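The stable office at Trarno is a converted feed room with two desks and a kettle. The trainer who works from it took out a license in June, after 4 seasons as assistant at a bigger yard, and has 6 horses in work. We spoke on Wednesday, October 13, 2021, after the second lot had come in.

"People ask what changed when my own name went in the book," she said. "The horses didn't change. The phone did. Owners used to call the boss, and now they call me, and they call at dinner time."

The best known of the 6 is Sandance, a five-year-old mare who came as a cheap purchase out of a dispersal sale. She has won twice at the provincial track and goes next over a mile. The trainer would not be drawn on her chances.

"She's eating up and she's sound. The mile suits her better than seven furlongs did, because she doesn't jump fast. If she draws wide we'll go back and take our luck. I've told the owners that already, so there won't be an argument in the parking lot."

Chrysikopoulos, a big gelding in the end box, is further off. He had a throat operation over the winter and has done only slow work since. "He'll tell me when. I had him marked down for a trial this month and I've crossed it out. He blew harder than I liked on Saturday, so he gets more time."

Much of her day now goes on paperwork. Nominations, acceptances, treatment records and staff hours all have to be in on time, and a late entry means a fine or a scratched runner. She does most of it between morning work and the afternoon feed.

"I was never a computer person. At the old place there was a racing secretary and I walked past her door. Now if the desktop goes down at acceptance time, I've got a problem."

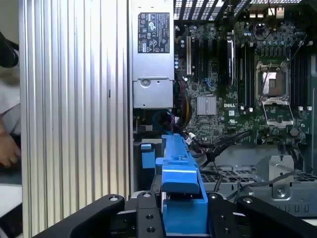
Inside a Dell desktop computer.

The yard keeps its records in a program called Flitow, which she picked up from another trainer. Every feed change and every vet visit goes into it, and she still writes the same things in a hardback diary.

"The diary stays. The stewards want to see treatments written up the day they're given, and I can find a page faster than I can find a screen. My foreman thinks I'm mad — he may be right."

Money is the other subject she came back to several times. She has kept her daily rate level with the smaller yards nearby, and hay has gone up since she set it. Her first winner as a trainer left her with 600 dollars after she had paid the farrier.

"I was pleased with that. I put it toward a second-hand walker, and the walker needed a motor."

She has room for more horses but is not chasing them. Track riders are hard to find, and she rides three or four each morning herself. A yearling is due after the next sale if the owners can agree on a price.

"I'd rather have the boxes empty than full of horses I can't get worked properly," she said. The farrier's truck had pulled up by then, and she went out to hold the mare.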